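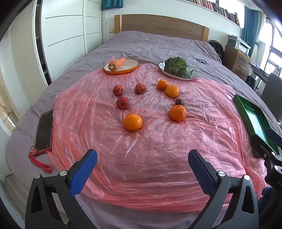
Equipment > Grippers > Pre-Purchase Checks

6 min read

Hand-held gripper pre-purchase inspection, Plornirthorpe site

Complete one sheet per pair of grippers before the order is approved. Mark each line OK, FIX or N/A. Comments from the last round are kept under each line so the next inspector can see what was found.

Section A. Finger pads and jaws

A1. Pads seated flat, no lifting at the corners. OK
Comment: Checked with a fingernail along all four sides. The Azevedo spares fit the same jaw but are a little thicker. Do not mix them in one pair.

A2. Pad ridges clean and not worn smooth. FIX
Comment: One pad on the second unit is shiny in the middle. Replace before the next session. Budget for one spare set per gripper, held on site.

A3. Pivot screws tight. OK
Comment: Re-check after 30 grasps, then at the end of the day. Two screws backed out in April and we lost a morning to it.

A4. Jaws open and close fully without catching. OK

A5. Grip holds round produce without bruising. OK
Comment: Pomegranates and mandarins are the standard test items. The large ones need a wide opening, so try those first.

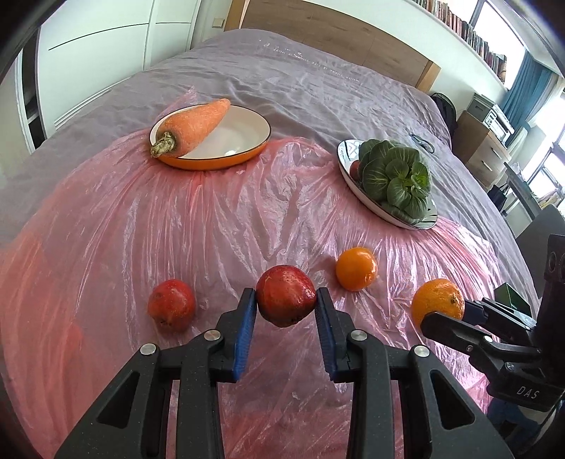

A6. Both units can work side by side without knocking together. OK
Comment: Keep the housings a hand's width apart where possible. Agree which unit moves first.

Section B. Work surface

B1. Surface covered and cover large enough for the task. OK
Comment: Plastic sheet is fine. It creases, and small fruit will roll into the folds. A heavier sheet is on the Jimus quote as an option. Not needed for this order.

B2. Dishes and trays stable when touched. FIX
Comment: The oval dishes rock on a soft surface. Put a board under them or use the tray.

B3. Phones, bags and loose cables clear of the working area. FIX
Comment: Applies to the operator's own things too.

B4. Walkway to the door clear. OK

Section C. Operator

C1. Gloves fit and do not slip on the handle. OK
Comment: Order two sizes. One size did not suit everyone.

C2. Sleeves clear of the jaws. OK

C3. Rest break taken at least once an hour. N/A
Comment: Session was too short to check. Leave the line in.

Section D. Cost and planning

D1. Spares priced with the order. OK
Comment: Pads are 81 per set from Jimus and 148 from Enano. The Enano price includes screws and delivery.

D2. Service allowance entered. FIX
Comment: The draft has nothing in it. Enter 200 per gripper for the first year and review on renewal.

D3. Storage agreed before delivery. OK
Comment: Lockable cabinet, charger on the same shelf — no stacking.
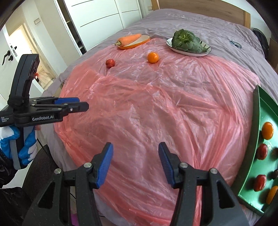
Can we buy one gripper now and add the second later?

It can be done, but the quote is for a pair and the single price is higher. Two-handed tasks would also have to wait until the second unit arrives and passes Section A.

Result: hold the order until A2, B2, B3 and D2 are cleared. Re-inspect Monday.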